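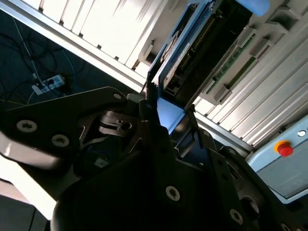
*Torx screws set in matte black plates.*

# Cleaning and Oiling Trumpet Valves

Sticky valves are usually dirty valves. This routine takes 45 minutes and suits any piston valve trumpet, including the Juston and Wamthorpe student models we get asked about most.

## What you need

- Valve oil (we use Bisa light)
- A valve casing brush
- A cleaning rod and lint-free cloth
- Dish soap and lukewarm water
- A towel to work on

## Steps

1. Lay the towel flat and set the trumpet on it. Unscrew the top cap of the first valve and lift the piston straight up. Do one valve at a time until you know the parts well.
2. Check the number stamped on the piston. It has to go back in the same casing.
3. Wipe the old oil off the piston. If there is green or gray buildup in the ports, wash it in lukewarm soapy water and rinse. Keep the felts dry.
4. Unscrew the bottom cap and run the brush through the casing, then follow with the cloth wrapped around the rod. No bare metal should touch the casing wall.
5. Put five or six drops of oil on the piston and spread it by turning the piston in your fingers.
6. Lower the piston in and turn it slowly until the guide clicks into its slot. Screw both caps on finger tight - never use pliers.
7. Repeat for the second and third valves.

## If it still sticks

Blow through the horn. If air won't pass, a piston is in the wrong casing or the guide hasn't seated.

A valve that goes down fine but comes up slowly may have a tired spring. Replace all three together. Kirui springs come in light and medium, and medium is the safer choice for marching.

If a clean piston drags at the same spot every time, the casing may be dented. Take it to a repair shop - don't sand it.

Oil the valves each day you play.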